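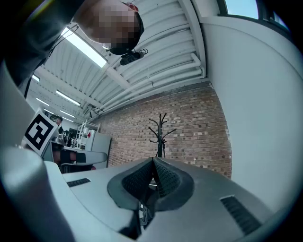

Section 2: Setting Up for a Screening

Read this section before you connect the Sendau 654 to a power outlet. It covers placing the projector, focusing the picture, connecting the Ibarra speaker, and loading a movie from the Erkurier player. Cleaning and lamp replacement are covered in the maintenance section.

Before you start

You will need the projector, its power cord, the Ibarra speaker and cable, and the remote control with batteries installed. If you are using a screen, hang it first. The Bilau folding stand is sold separately. Any level table that does not wobble will do.

CAUTION: Do not look into the lens while the lamp is on. Do not block the vents on either side of the projector. Keep curtains and loose paper well away from the exhaust side.

Placing the projector

1. Set the projector on the stand or table with the lens facing the screen or wall.
2. Turn the front foot until the projector sits level.
3. Plug in the power cord and press Power. The light on the top panel blinks, then stays on.
4. Remove the lens cap.
5. Open the Setup menu and select Test Pattern.
6. Move the projector closer or farther away until the pattern is the width you want.
7. Turn the focus ring until the lines at the center are sharp, then check the corners.

Note: If the corners are soft and the center is sharp, the projector is at an angle to the wall. Straighten it before you use Keystone. Keystone correction squares up the picture but costs some detail, and small subtitles are where you will notice it first.
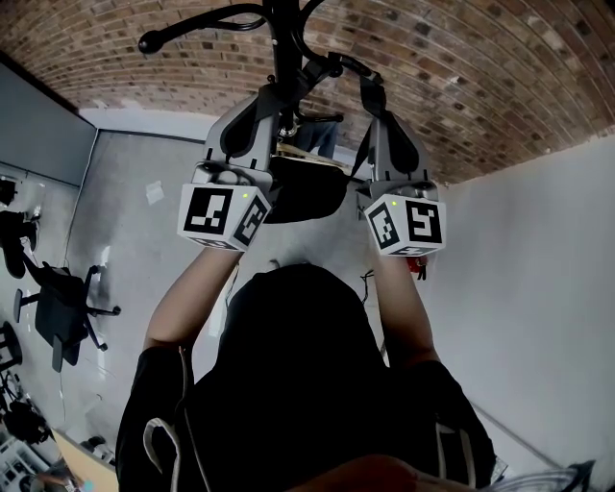 The size of the picture is limited by the lowest part of the ceiling along the beam, so check the whole distance and not just the wall itself. Most living rooms give no trouble. Under an arched brick ceiling like this one, the picture has less height toward the sides than in the middle, and a wide movie will usually fit better than an older one in the squarer shape. The plain white wall can be used without a screen. A coat rack with curved arms will throw a large shadow if any part of it reaches into the beam, so move it to the side before you run the test pattern.

Connecting the speaker

1. Turn the projector off at the Power button and wait for the fan to stop.
2. Connect the Ibarra speaker to the Audio Out jack.
3. Place the speaker below the picture, facing the seats.
4. Turn the projector on and select Test Tone.

Hard walls and ceilings echo. If dialogue is hard to follow, lower the bass and select Speech in the Sound menu - turning up the volume tends to make it worse.

Loading a movie

1. Connect the Erkurier player to Input 2.
2. Press Source until Input 2 appears on the wall or screen.
3. Choose a title from the Library list and press OK.
4. Wait for the first image, then press Pause.
5. Check the picture shape, subtitles, and sound before your guests sit down.

The Library list shows up to 500 titles. Movies beyond that stay on the drive but can only be found with Search.

Note: If faces look stretched, open the Picture menu and change Shape from Fill to Original. Black bars above and below a wide movie are normal.

If the picture looks pale, close the blinds or make the image smaller. In Eco mode the lamp gives 700 lumens, and that is meant for a dark room. Evening shows in September may need a later start than those in winter, particularly if the windows face west.

Turning off

Press Power twice. Leave the projector plugged in until the fan stops, then replace the lens cap and disconnect the cables.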